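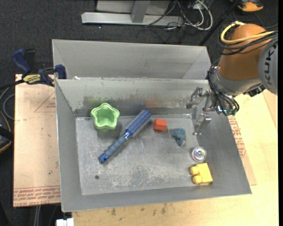
Bin picking corner, 4th January. Green cup, blue hairbrush and friends.

Right, budget thread, as promised to the three people who asked. We've got to put in our equipment list for next financial year and I've been living in a spreadsheet all week.

First up, the arm is NOT on the list. The KUKA stays, it's got years in it and I will fight anyone who says otherwise. What I want to spend on is all the boring stuff hanging off it and sitting under it.

Fingers! Three-finger hands are lovely until you need spares. Hokent quoted us a full spare hand and I had to go for a walk. Garketti will do finger sets only, 12 weeks lead time, so if we want them by September the order can't sit in someone's inbox till winter.

Lindiwe reckons we should buy two sets and be done with it. I've pencilled in one and a half, meaning one set plus loose knuckles. Sorry Lindiwe.

Cable management. That big yellow loop over the top and the black bundle wrapped round it - I want a proper dress pack. Tanlow does one for $1,300ish with fittings, Pereyra's is dearer but you can open it without swearing. Leaning Pereyra.

Bins. The floor of the front one is pretty scuffed and there are colour smears along the back wall. I'd like new ones with the same sloping sides so we don't have to redo all the collision models. If anyone knows a sheet metal place that'll do a run of 13 without a silly minimum order, my DMs are open.

Also a real table with a fixture plate. I love a bar clamp as much as the next person, but I'd love a row of threaded holes more.

Objects are the cheap bit! Hairbrush, toy block, flower-ish cup, scrap of teal cloth, all discount shop stuff. I've put 20 bucks a month against it and Leandro still asked for receipts. Fair enough mate.

Contingency: Yamila says 13 percent, I had 10, she's signing it so it's 13 percent.

Not asking for this year: second arm, new vision rig, the nice chairs (crying).

Quotes close end of the month. If you've bought a dress pack for an arm this size, tell me what you paid and whether you'd do it again - ta!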